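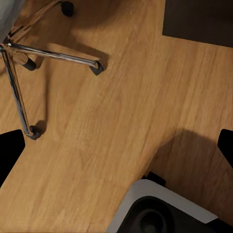

Naval History from Small Ships
Handout for Unit 4: How much of the Skornesora story can we keep?
Instructor: Anoma Barua

Read this before the seminar, along with the photocopied pages from the deck log. The Skornesora was a coastal steamer that the navy took over early in the war, painted gray, and sent out as a convoy escort. She had one gun forward, depth charge racks at the stern, and a crew made up mostly of men who had worked her in peacetime. If you have been to Vustercombe you will have seen her name on the harbor wall, and you will have been told that she sank a submarine. I want you to come to class not believing that yet.

The story as usually told

The convoy was a day out from Vustercombe when the lookout on the Skornesora saw a periscope. Her captain turned toward it, opened fire at 4000 yards, and then ran over the spot and dropped depth charges. Oil came up, and some wreckage. The convoy went on without loss. This is the version in the town history by Sikder, and every later account I have found copies it, in some cases down to the commas.

Problems with it

The range. A periscope stands a few feet out of the water and is about as thick as a fence post. Seeing one at 4000 yards in any kind of sea is asking a lot of a lookout. Hitting anything near it with an old gun on a rolling deck is asking more. The log gives no range at all for the first sighting. It says "object, port bow" and a time. The word periscope is not used until the captain's report, which was written up in port.

The oil. Wartime reports are full of oil patches. A damaged submarine can leak oil, but so can a wreck already lying on the bottom, and there were wrecks on that route. Depth charges dropped on an old wreck will bring up oil and bits of wood very nicely. Staff officers who graded these claims knew this and turned down a great many of them for that reason.

The ship herself. Sikder calls her a vessel of "more than 1000 tons." The builder's list has her well under that. It's a small error, but it tells you how he worked - when he had a choice of two numbers he took the bigger one.

The silence of the Cirkel. This is the part I'd like you to spend the most time on. The Cirkel was the other escort, close enough to read signals from the Skornesora by lamp. Her log for the same watch records a change of course, a signal received, and a complaint about a straggler. It mentions depth charges in one line and has no oil, wreckage or submarine. Logs leave things out all the time, and a tired officer may not bother writing up another ship's fight. Still, a sinking is a large thing to leave out.

What the other side's records can and can't do

Students often assume the enemy's loss lists will settle it. Sometimes they do. In this case there is a boat listed as missing in the same month, with no position and no cause. Sikder's supporters say this must be the one. Maybe. A boat that simply stopped reporting could have been lost to a mine, a diving accident or an air attack anywhere along its route, and a missing boat plus a hopeful claim don't add up to a confirmed sinking. Note who first put the two together, and when. It was a veterans' newsletter, long after the war, and the writer gave no source.

Gayan Pramanik, who taught this unit before me, took a kinder view. He thought the captain's report was honest and that the crew saw what they said they saw. I agree with the first half. Men who have just been through a depth charge attack in poor light are not lying when they report a kill, but sincerity isn't evidence of where a submarine was. His old notes are on reserve at the library desk and you should read them, partly to see whether you think I'm being unfair.

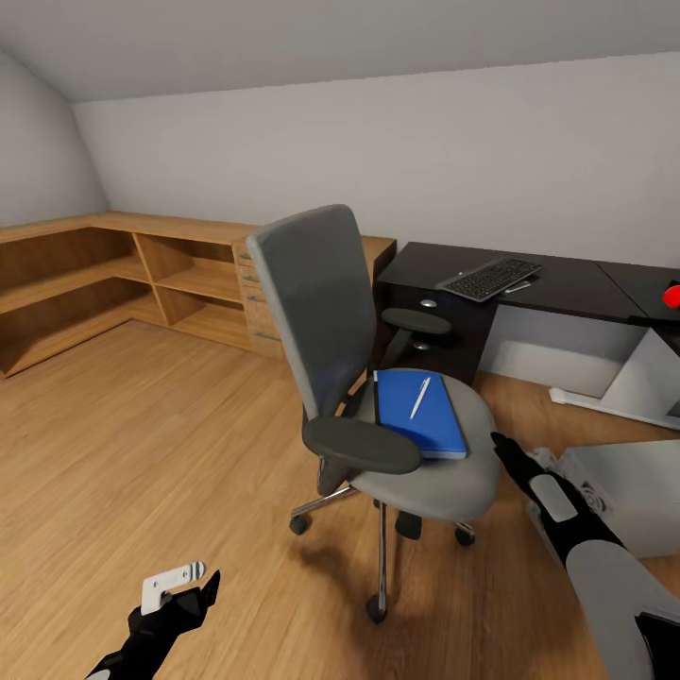 For the seminar

1. Compare the log entry with the captain's report, line by line. Mark each word that appears in only one of them.

2. Find 2 claims in Sikder's chapter that have no source given. Say what kind of document could support each one, and where you would expect it to be kept.

3. Write a wall text for the Skornesora, no longer than a paragraph, that you could defend to both a relative of the crew and a staff officer. "Is believed to have sunk" is not allowed unless you say who believes it.

4. Bring a question about the Cirkel log that we can't answer from the pages we have.

Late work goes in the tray outside my office. Please don't email photographs of handwritten pages.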